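Bresgate wire shopping cart, medium size: review

The Ferrand supermarket replaced its carts in March, and I have done my weekly shop with one of the new ones every Friday since. It is a Bresgate, the 843 according to the plate under the handle.

Basket

Chrome wire in a plain grid, with a thicker rim along the top. The finish is even and I have found no burrs on the rim, where the old Hilance carts used to catch sleeves. Red plastic caps cover the corners, and the side tubes of the frame are painted the same red. Paint is the weak point. After 14 trips I am already seeing carts with bare metal at shin height.

The grid holds boxes and bottles well. Small jars tip over if they stand alone, and a single pack of gum will go through the floor.

Child seat

Folds flat against the basket and stays there. The hinge loops are stiff when cold - expect to use both hands. With the flap folded, a 30-pack of toilet paper fits lengthwise.

Steering

Straight line tracking is good with a load and vague without one. On the tile at Ferrand it is quieter than the Hilance. On the parking lot asphalt there is no difference.

Light, bulky goods

Snacks are most of the volume in my cart and almost none of the weight. Bags stay where they are put, and I have not had one snag or split on the wire. The rim is low enough to lower a packet in without dropping it, so chips and fried mixes reach the register in the shape they left the shelf. 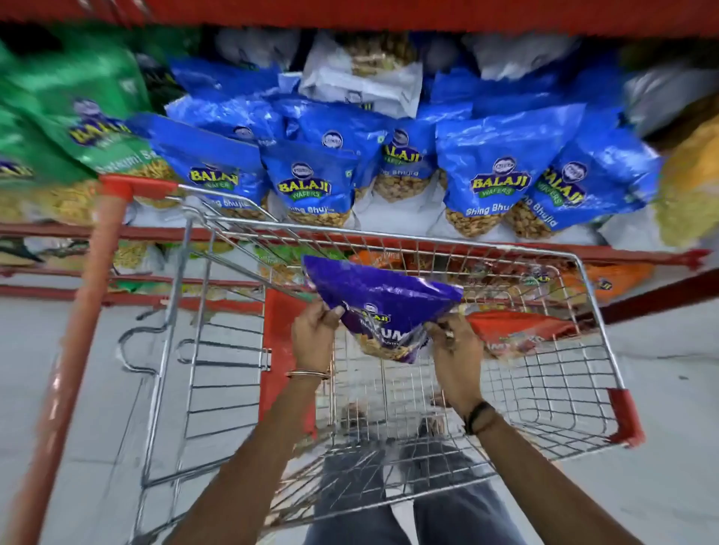

Compared with the Plendimlow

The Plendimlow at the other store has a plastic basket. It is lighter and does not rattle, but the solid floor collects onion skins and spilled rice. I prefer the wire. The handle on the Plendimlow is better, being thicker and about 52 millimeters further from the basket, which leaves more room for knuckles.

Rating: four out of five. One point off for the paint.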